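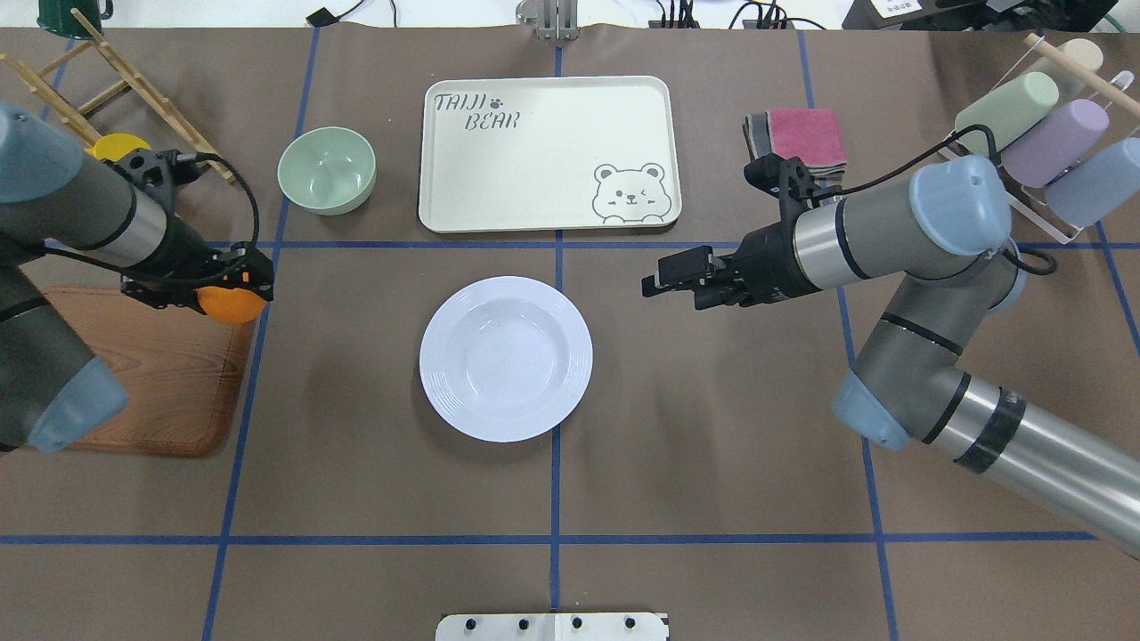
4.2 Open-day sessions. 7 min read

We ran the two-arm table setup at the Hotasby open day on 15 July 2019, with visitors allowed to pick the next object and call out where it should go. Setup time was short, so the task list was cut down the night before from the one used in Section 3. What stayed in: pick up, hold, place on a named square, hand over from one arm to the other. The tape grid was kept because visitors can point at a square and the operator can repeat it back without any confusion. Fig. 2 has the left arm holding the orange ball with the right gripper open and empty, the state we call "one-held". Most visitor requests began from one-held, and most of the arguments in the scoring too. Does a ball held over the wrong square count as a miss before release? We said no. Brock Tremblay scored it as yes for the first hour and those rows were redone.

Figure 2. Table with taped grid and both arms; ball in the left gripper.

Session format. Doors opened at ten, 300 visitors through the hall by closing, 200 attempts logged. Operators were Neema Biwott and Wian Mnguni, swapping every 12 attempts. Visitors stood behind a rope and spoke their request out loud, the operator repeated it, then the arms moved. No practice round. We dropped any attempt where the request changed mid-motion, which happend more with school groups.

Balls were asked for far more than anything else. Plates and bowls next, towels hardly ever. Our guess is that people ask for what they think will fall. This matters for the results: the open-day numbers lean heavily on one kind of object and should not be read side by side with the lab numbers in Table 1, where every object came up equally often.

Handovers. Slow. The receiving arm waits for the giving arm to stop fully, then closes, and the wait felt long to people watching. Several visitors asked if it was stuck. Maximiliano Farías shortened the wait over lunch and the afternoon handovers were quicker, but drops went up as well, so morning and afternoon are reported seperately. We did not tune it further on the day.

Comments were taken on paper cards at the exit. Wayne MacDonald typed them up and grouped them by topic, see Section 5. Speed first, then noise.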